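Minutes of the fit-out meeting held on 29/02/2020

Present: Eero Leinonen (chair), Bakari Mosoti (minutes), two members from the Adel group.
Apologies: Jutine group.

1. Minutes of the last meeting
Agreed as correct. The only point carried over was storage.

2. Storage in the work area
Bakari said small parts are still being put down wherever there is space. It was agreed that the wooden drawer unit stays in use and that the white tray is kept on top of it. The drawer is for hand tools only. Labels for both are to be ordered from Onsri.
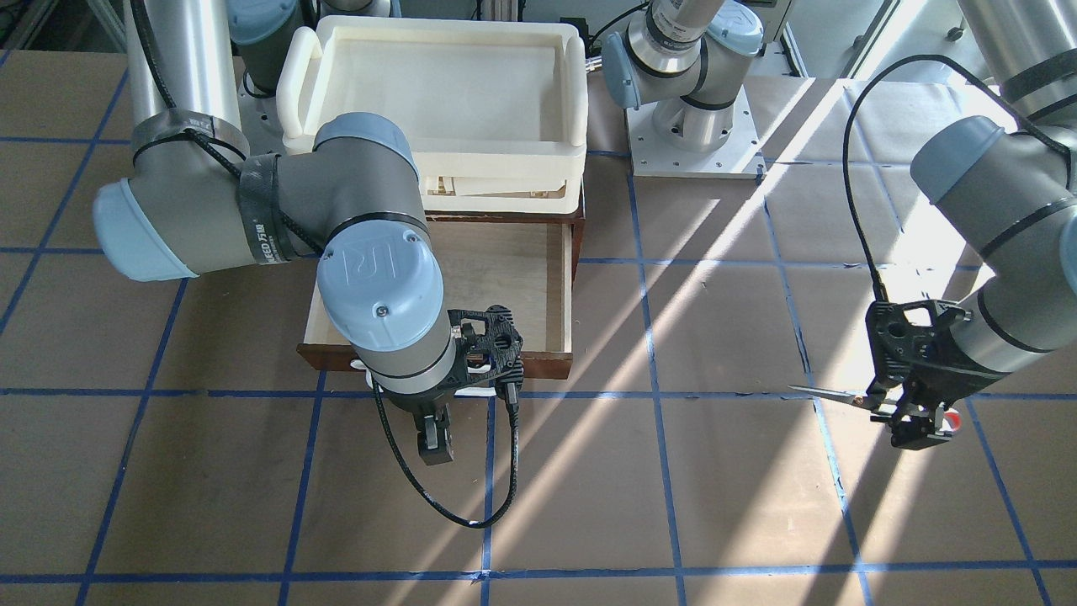
Eero asked that the drawer be shut at the end of each session – it has been walked into twice. Agreed.

3. Floor
The brown paper and the blue tape grid are to be kept for now. Bakari will re-lay any tape that lifts and has 33 metres left in stock. A new roll of paper from Kultoron would cost 278 including delivery. Left until March.

4. Sunlight
Two members find the bands of sun across the floor tiring to work in. A blind was suggested. Eero to get 3 quotes before anything is decided.

5. Budget
The balance stands at 3605. No objections to the labels being paid for from this.

6. Any other business
The Adel group asked for a second key. Bakari to arrange.

Next meeting: March, date to be sent round by Eero.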